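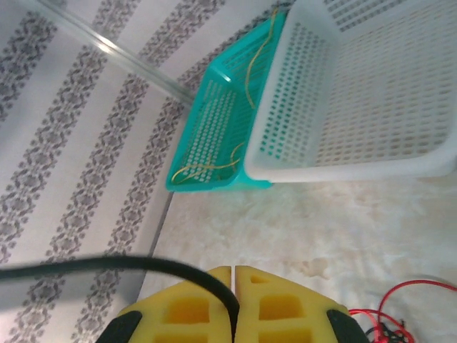 *White plastic basket, thin red wire and a length of black cable.*

## Plastic baskets, and how I finally got the cords under control

I have loved cheap plastic baskets ever since I moved into a place with no drawers in the workroom. The kind with holes in the walls and floor is the one I reach for every time. Dust and crumbs drop through, you can see a bit of what's in there from the side, and when it gets grubby you dunk the whole thing in the sink and shake it off!

A few habits that have stuck with me:

- **One basket, one sort of thing.** Cords in one, glue and tape in another. The minute a basket turns into "stuff," tip it out and start over.
- **Put small parts in a jar first.** Anything thinner than the holes will work its way out, usually onto the floor, usually a screw. An old Badico jam jar standing in the corner of the basket does the trick.
- **Tie thin wire before you put it away.** Loose hookup wire tangles if you so much as look at it. Wind it around two fingers, slip it off, and twist the end around the middle a couple of times.
- **Thick cable wants big loops.** Don't wrap it tight around your elbow (I did this for years and ruined a perfectly good extension cord). Let it fall into the curve it likes and hold it with a strip of cloth.
- **Label the short end.** Masking tape and a marker. Fancy labels peel off the rim anyway.

### Line them up at the back

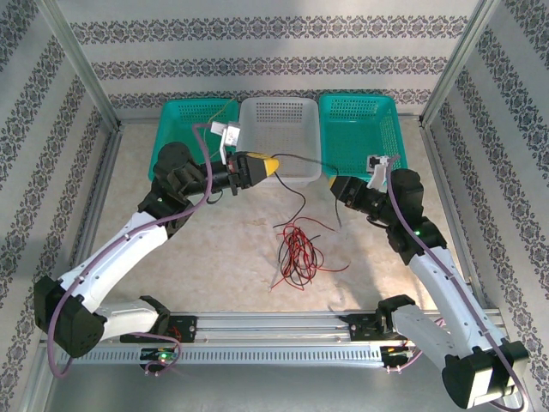
Baskets in a row against the wall leave you the front of the work surface, and the front is where you need the room. I used to keep mine off to one side and was forever bumping them with my elbow. Leave a finger's width between them so you can get hold of the rim. If yours slide around, cut a strip of rubber shelf liner and lay it under the whole row.

Femi Edet, my neighbor, keeps his in order of how often he uses them, most used on the right. I tried it and I'm a convert. Left-handers, flip it.

### Paper on the walls

Patterned paper is such a fun way to finish a work corner, and leftover rolls are often cheap. Start with a straight line drawn against a level, especially if your pattern runs in bands, and match the bands at the corners before you press anything down. I buy mine at Venitz, where the end-of-roll bin is by the back door. Get 2 rolls from the same batch if you can. The color does shift from one to the next.

### Washing day

Warm water, a squirt of dish soap, and an old toothbrush for the holes. Soak for 20 minutes if there's glue or anything sticky. Skip the scouring pad, it leaves scratches that hold dirt. Stand them on edge to drain and dry the rolled rims with a towel, especially underneath.

Added January 2008: Ebere Onuoha wrote in to say baking soda paste takes marker off white plastic. I tried it on my oldest basket and it came up beautifully, thank you Ebere!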